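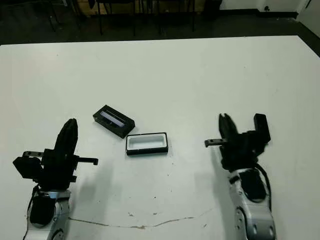 What look like the two parts of a small rectangular case on a white tabletop. The shallow tray has a black rim and a white interior.

Two-piece case

A two-piece case, also called a lid-and-tray case or a shell case, is a small container made of two separate rectangular parts that fit together to enclose an object. The lower part is usually called the tray or base, and the upper part the lid, cover or frame. Cases of this type are used for small electronic goods, spare parts, jewelry, drawing tools and stationery. They differ from the hinged case, in which the two parts stay joined when the case is open, and from the sleeve box, in which an inner drawer slides through an open-ended cover.

Construction

The tray is normally shallow, with a flat floor and a low wall on all four sides. The floor and the wall may be of the same color or of different colors. A pale floor inside a dark rim is a common choice, as small contents are easier to see against it.

The lid may be solid or may take the form of a frame, with an opening that holds a separate insert. An insert may be a printed card, a sheet of clear plastic or a piece of foam. In many framed lids the insert sits in a slot along the inside of the rim and can be exchanged without tools.

The parts are held together in one of three ways:

Friction fit - the wall of the lid slides over or inside the wall of the tray. This is the oldest method and the most common in cardboard.
Snap fit - small tabs on one part catch in notches on the other. It is used mainly in molded plastic.
Magnetic closure - magnets are set into the rims. It adds cost and is found mostly in gift packaging.

Sizes

There is no single standard. The Namcombe catalog, which was widely copied by smaller makers, listed 16 sizes, the largest with a tray 175 mm long. A shorter size of 114 mm sold best and is still offered by Tarneo and Findov under their own part numbers. Depth is normally given for the closed case and does not include feet or labels.

Opening and closing

A friction-fit case is opened by holding the tray at its short sides and lifting the lid straight up. Lifting one corner first can wedge the lid and, in cardboard cases, split the rim. Snap-fit cases are opened from the long side, where the wall bends more easily.

To close the case, the lid is set square over the tray and pressed down evenly. Where the two parts are nearly the same size, an arrow or notch is often added to show which way around they go.

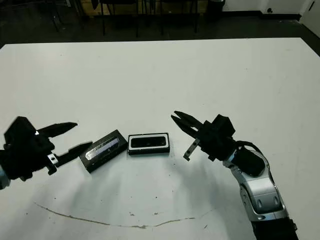
Labeling

Labels are placed on the top face or on one long side. In storage rooms where cases stand on edge, the side label is preferred. Archie Haldane, in his handbook on small-parts storage, advised marking both the lid and the tray with the same number so that the parts would not be mixed up after cleaning. The Morgan system, used in some repair shops, puts the number on the tray only and leaves the lids interchangeable.

See also

Hinged case
Sleeve box
Parts tray

Last edited 16 Dec 2024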